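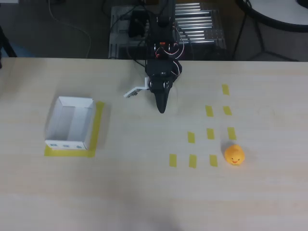

What tape should I use to mark out places on a wooden table?

Masking tape is what we reach for every time, and yellow if you can get it, as it shows up nicely on pale wood and even my tired eyes can find it. Tear short strips for small spots, and use longer ones to make a square for a box to stand in. Make the square a little bigger than the box, so you can still see the tape once the box is in place.

Will it hurt the finish?

We've never had trouble, but our tables are old friends and have been through a lot! If yours is newly oiled or varnished, please try a small piece underneath first and leave it overnight. Peel slowly, with the tape folded back low over itself.

Why a white cardboard box and not a proper tray?

Well, you can use a tray if you love trays. Harriet Doucet started us on plain white boxes years ago, and small parts do show up so well against the inside. They cost next to nothing, too, and when one gets tatty it goes out with the recycling.

How long can I leave the tape down?

I take mine up after 2 weeks and lay fresh. Dimas Oei left his down from April right through the summer and spent a whole afternoon rubbing off the glue with cooking oil (he got there in the end, bless him).

Last updated 1/5/10

Related questions
Labels that stay on: Plovus or Ulia?
Sorting 100 buttons before supper
Cleaning sticky marks off wood
Folding a flat-pack box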